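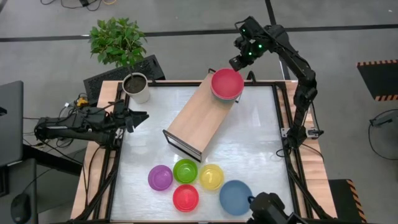 Schalen in Lila, Grün, Gelb und Rot, dazu ein blauer Teller: buntes Geschirr auf dem Arbeitstisch.

Ellau deckt bunt: Geschirrverleih wächst auf 688 Teile

Ellau, 21. August 2024 - Wer in Ellau ein Straßenfest, eine Einschulung oder einfach einen sehr großen Geburtstag plant, darf sich freuen: Der Geschirrverleih Grevero hat seinen Bestand kräftig aufgestockt. 688 Teile stehen jetzt zur Ausleihe bereit, im vergangenen Dezember waren es noch 543. Und was für Farben! Neben Weiß, das es natürlich weiterhin gibt, kann man sich nun quer durch den Malkasten bedienen, vom kräftigen Gelb bis zum satten Lila.

Der größte Teil der Neuzugänge kommt vom Haushaltswarenladen Demirtaş in der Lindengasse, der sein Lager umgebaut und dabei 120 Schalen und Teller zum kleinen Preis abgegeben hat. Der Rest stammt aus Haushalten in der Nachbarschaft. Angenommen wurde alles, was heil, stapelbar und spülmaschinenfest ist, und das Ergebnis ist herrlich gemischt. Passende Sechsersets gibt es zwar auch, aber viel schöner sieht so eine lange Tafel doch aus, wenn neben dem blauen Teller eine rote Schale steht und gegenüber alles in Grün und Gelb weitergeht.

Leihen kann man einzelne Stücke ebenso wie ganze Kisten. Eine Kiste kostet 2 Euro pro Wochenende, Einzelteile gibt es gegen eine kleine Spende. Zurück kommt das Geschirr bitte gespült und abgetrocknet, Kratzer vom normalen Gebrauch sind kein Drama. Wer etwas zerbricht, meldet es bei der Rückgabe, dann findet sich meist schnell Ersatz.
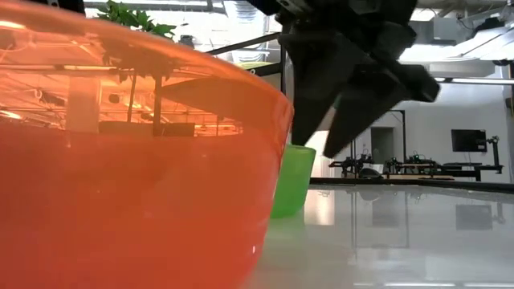

Durchscheinendes Orange, leuchtendes Grün: große Schüssel und Becher aus Kunststoff.

Besonders gefragt sind schon jetzt die großen Salatschüsseln. Lange gab es davon viel zu wenige, zum Sommerfest im Huvent-Hof mussten die Nudeln sogar in einem Einmachtopf serviert werden (geschmeckt haben sie trotzdem). Nun sind endlich Schüsseln da, in die eine ordentliche Portion für den halben Straßenzug passt, und zu den durchsichtigen Modellen gibt es Becher in ähnlich fröhlichen Tönen. Bei Sonne auf dem Gartentisch dürfte das eine Pracht sein!

Auch beim Einräumen tut sich etwas. Bisher wurde nach Sorte gelagert, Teller links, Schalen rechts, Becher irgendwo dazwischen. Künftig kommen die Sachen festfertig zusammen: eine Kiste für den Kaffeetisch, eine für das Grillbuffet, eine für den Kindergeburtstag. Jede bekommt eine Packliste, die bei der Rückgabe einmal abgehakt wird. Für die größeren Feste lassen sich die Kisten beliebig kombinieren.
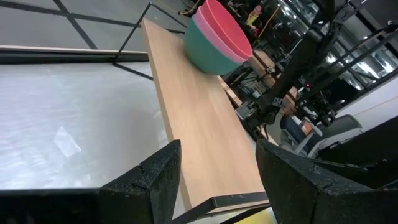 Drei Schalen, ein Stapel: ineinandergestellt auf hellem Holz.

Platz ist im Regal am Huvent-Hof trotzdem knapp, und deshalb wird ab sofort konsequent gestapelt. Flache Teller kommen nach unten, hohe Becher an den Rand, und die Schalen wandern ineinander, solange sie nicht klemmen. Nach Farben sortiert wird dabei ausdrücklich nicht. Ein Stapel wie der mit Blaugrün außen, Rosa dazwischen und Korallenrot ganz innen braucht kaum mehr Stellfläche als eine einzige Schale und macht schon im Regal gute Laune. Empfindliche Stücke bekommen eine Lage Küchenpapier dazwischen, die bitte auch beim Zurückbringen wieder hineinkommt.

Reservierungen nimmt Grevero direkt an der Ausgabe im Huvent-Hof entgegen, am besten zwei Wochen vor dem Fest. Gesucht werden übrigens noch Servierplatten, Krüge mit Deckel und Kuchenheber - von denen fehlt nach jedem Sommer mindestens einer. Wer zu Hause welche übrig hat, kann sie zu den üblichen Ausgabezeiten vorbeibringen.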